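Looking After a Bench-Top Basket Cell: Workshop Tips

Notes from the Rondthorpe shop, last revised February 21, 2026 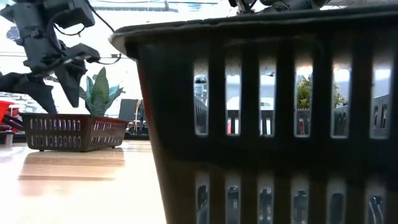 Most of the downtime on a small pick-and-place cell comes from fingers, cables and whatever the basket is standing on. The arm itself is seldom at fault. The tips below are arranged in the order we do the work, with the power-off jobs first. They assume a two-finger gripper, a fixed camera and a bench that gets used for other things between runs.

Before you touch anything

Park the arm in its service pose, stop the controller and switch off at the wall. Pressing the stop button alone leaves the supply live on most bench units. If the joints have no brakes, hold the forearm with one hand while the power goes off, or lower it onto a folded towel. A rolled towel is better than foam, which compresses unevenly and lets the wrist tip sideways.

Take off rings and watches. Tapered fingers close on a narrow point and will mark a watch crystal at very low force.

Fingers

Wipe the finger faces with a lint-free cloth dampened with isopropyl alcohol. Do not spray the fingers directly, as the liquid runs up into the knuckle and carries grit with it. Use a wooden toothpick for the corner where the finger meets its bracket.

Close the gripper by hand on a strip of copier paper and pull. The paper should drag evenly. If it slides free at the tip and holds at the root, the fingers are toed out. Loosen both finger screws a quarter turn, close on a flat feeler gauge and retighten, alternating sides.

Long tapered fingers suit slotted baskets, since they pass through an opening without spreading it. They also bend more easily than blunt ones. Check them against a steel rule whenever a program has ended in a collision, including a gentle one.

Threadlocker: use the removable grade, one small drop, on the screw only. Vusumuzi Pretorius once spent most of a shift drilling out two M3 screws that had been set with the permanent grade. We now keep the permanent bottle in a different cabinet.

Cables

Loose loops around a joint are correct up to a point. The loop has to be long enough for the joint's full travel and short enough to stay out of the work. Run each joint to both ends of its range, slowly, and watch the loop the whole way. Anything that goes tight, folds flat or hangs lower than the fingertips needs to be redressed.

– Use hook-and-loop ties near a moving joint. Zip ties are fine on fixed links, with the tails cut flush.
– Leave a finger's width of slack at each connector.
– Mark the cable jacket and the bracket with one paint-pen stroke across both. If the two halves of the mark separate, the cable is creeping.
– Replace any jacket that has gone shiny on the inside of a bend. The conductors underneath are usually not far behind.

Write down the date of every cable change. Ours last 800 hours at the wrist and a good deal longer at the shoulder. Your figure will depend on how far the wrist turns in each cycle, so keep your own log.

Baskets and containers

Plastic baskets are cheap and light, and they move. A large one with a rolled rim will walk across a smooth tabletop a little on each release until the taught positions no longer match. Put four dots of removable mounting putty under the corners, or screw down two low corner stops. Double-sided tape holds well but lifts the finish when it comes off.

Rims vary more than the labels suggest. Two baskets sold under the same part number can differ in height by several millimeters, and the flare of the sides differs too. Measure the rim at four points and set the approach height from the highest one, plus a clearance of 69 mm for travel moves. Reduce the clearance only for the final descent.

Slots confuse depth sensing. The sensor reads through the opening to whatever is behind, and the wall comes back as a row of stripes. If the cell has to find the wall, line the inside with matte card up to the rim. If it only has to find the contents, mask the wall out in software and leave the basket alone.

Wash baskets in warm water and dish soap. Silicone polish makes them slippery, and the residue transfers to the finger pads.

Glare and the bench surface

A glossy top in front of a window is a common cause of missed picks. Bright streaks on the surface move with the sun, so a program that runs well in the morning can fail after lunch. Ivan Holovko tried four fixes at the Palamarchuk bench and kept two: a roller blind on the window side and a matte desk mat under the work area. Polarizing film helped, but it cost too much light. Lowering the exposure fixed the window and lost the dark objects.

If you use a mat, tape down all four edges. A curled corner will be treated as an object.

Check results in December as well as in summer. Low winter sun reaches parts of the bench that stay in shade the rest of the year.

Re-zeroing after service

Power up with the bench clear within 264 mm of the gripper, then home one joint at a time from the base outward. Run the empty program at 10 percent speed with a hand on the stop. Run it again at half speed. Put the baskets back only after both passes are clean.

Touch off on a fixed reference, such as a machined pin or a dowel in the bench. Do not use the basket rim. It flexes under very light contact and gives a different answer each time.

What to keep in the drawer

Hex keys to match every screw on the arm (long-arm, ball end on one side only), feeler gauges, a steel rule, a paint pen, hook-and-loop tie on a roll, isopropyl alcohol, lint-free cloths, removable threadlocker, mounting putty, spare finger pads and one spare wrist cable, already tested.

Service intervals we use

Finger wipe and paper test: start of each shift.
Cable check through full travel: every 200 hours.
Finger screws and bracket screws: every 200 hours, and after any collision.
Wrist cable: replace at 800 hours.
Camera mount screws: monthly. The mount on our Brikonell stand loosens faster than the Wokik one, so we check it with the cables.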